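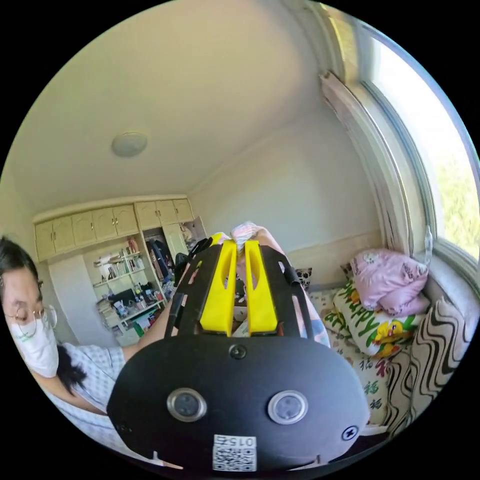

¿Qué tamaño de bloque conviene usar al verificar una copia de seguridad con sumas de comprobación? Para archivos de tamaño medio en discos mecánicos, 1 MiB da buen resultado; por debajo de 64 KiB el tiempo se va en llamadas al sistema y por encima de 8 MiB no se aprecia mejora.

Por Mwangi Laizer
Julio

El procedimiento que sigue comprueba que una copia de seguridad en disco externo coincide byte a byte con el original y deja un manifiesto reutilizable. Se aplica a cualquier distribución de Linux con las utilidades GNU habituales. En los ejemplos, el origen es /datos/hsiao y la copia está montada en /mnt/plamier. Sustitúyanse ambas rutas por las propias.

Requisitos previos

Hacen falta sha256sum, find, sort, xargs y diff, presentes en casi cualquier instalación. El disco de destino debe montarse en modo de solo lectura durante la verificación:

mount -o ro /dev/sdX1 /mnt/plamier

Si el disco ya estaba montado con escritura, hay que desmontarlo antes. La opción remount,ro también sirve, siempre que no quede ningún proceso con archivos abiertos para escritura; se comprueba con fuser -vm /mnt/plamier.

El árbol de prueba contiene 1792 archivos repartidos en 108 directorios y ocupa 466 GB. Son en su mayoría grabaciones de audio sin comprimir y sus proyectos de edición.

Paso 1. Generar el manifiesto del origen

Sitúese en la raíz del árbol de origen. Las rutas del manifiesto tienen que ser relativas, o la comparación fallará en todas las líneas.

cd /datos/hsiao
find . -type f -print0 | LC_ALL=C sort -z | xargs -0 sha256sum > /tmp/origen.sha256

La opción -print0 separa los nombres con un byte nulo y evita problemas con espacios, comillas y saltos de línea. LC_ALL=C fija el orden de clasificación. Dos máquinas con configuraciones regionales distintas ordenan de forma diferente las mayúsculas y los caracteres acentuados, y diff señalaría entonces discrepancias que no existen.

El manifiesto se guarda fuera del árbol. Si se escribe dentro, find lo incluye en el recorrido y su suma cambia mientras se está calculando.

Paso 2. Vaciar la caché

Cuando la copia acaba de hacerse, una parte de los datos sigue en memoria. Leerlos desde ahí no dice nada sobre el estado del disco. Ejecute como root:

sync
echo 3 > /proc/sys/vm/drop_caches

En discos externos es preferible desmontar, desconectar el cable y volver a conectar. Así se descarta también la caché interna de la unidad.

Paso 3. Verificar la copia

cd /mnt/plamier
sha256sum --quiet -c /tmp/origen.sha256 2> /tmp/errores.txt | tee /tmp/resultado.txt

Con --quiet solo se imprimen los archivos que no coinciden. Un resultado vacío, acompañado de un archivo de errores también vacío, indica que todo lo listado en el manifiesto está en la copia y es idéntico. Revise los dos archivos: los fallos de lectura van a la salida de error y es fácil pasarlos por alto.

Paso 4. Buscar archivos sobrantes

El paso anterior no detecta lo que está en la copia y falta en el origen. Para eso se comparan las listas de nombres:

cd /datos/hsiao && find . -type f | LC_ALL=C sort > /tmp/a.txt
cd /mnt/plamier && find . -type f | LC_ALL=C sort > /tmp/b.txt
diff /tmp/a.txt /tmp/b.txt

Las líneas que empiezan por «>» son archivos que solo existen en la copia. Lo normal es que correspondan a borrados posteriores a la última sincronización – rsync sin --delete los conserva.

Interpretación de los fallos

Una sola suma distinta en un archivo con la misma fecha y el mismo tamaño merece atención. Repita la lectura de ese archivo dos veces tras vaciar la caché. Si la suma cambia en cada lectura, el problema está en el camino de datos: cable, adaptador USB o memoria RAM. Si la suma es estable pero distinta de la del origen, el dato quedó mal escrito o se ha degradado.

Para localizar la diferencia:

cmp -l origen.wav copia.wav | head -n 28

La salida muestra la posición y los dos valores de cada byte, en octal. Diferencias de un único bit, muy separadas entre sí, apuntan a memoria defectuosa. Un tramo continuo de ceros cuya longitud es múltiplo de 4096 suele corresponder a una escritura interrumpida.

Los errores de entrada/salida se contrastan con dmesg y con smartctl -a. Los atributos que interesan son los sectores reasignados y los pendientes. Algunos adaptadores no transmiten las órdenes SMART si no se añade -d sat.

Sobre el tamaño de bloque

sha256sum no permite elegir el tamaño de lectura. Quien quiera controlarlo puede anteponer dd:

dd if=archivo.wav bs=1M status=none | sha256sum

Con archivos pequeños la ganancia es nula, por el coste de arrancar un proceso adicional para cada uno. Kuo-hua Liu mantiene un guion, kirnix, que aplica dd solo a partir de cierto tamaño y reserva la lectura directa para el resto. En el árbol de prueba, la verificación completa requirió más de 108 minutos con ambos métodos y la diferencia entre ellos fue irrelevante.

Conservación del manifiesto

Guarde origen.sha256 en dos sitios, uno de ellos ajeno al disco de copia. Conviene incluir en el nombre el equipo de procedencia, por ejemplo loltby-origen.sha256. En verificaciones sucesivas se reutiliza el manifiesto antiguo contra el origen actual, lo que permite detectar cambios en archivos que no deberían haberse modificado.

Para automatizarlo basta una entrada de cron los martes de madrugada:

0 3 * * 2 /usr/local/bin/verifica-copia

El guion debe terminar con código distinto de cero si resultado.txt o errores.txt tienen contenido. El comando test -s devuelve verdadero cuando el archivo existe y no está vacío.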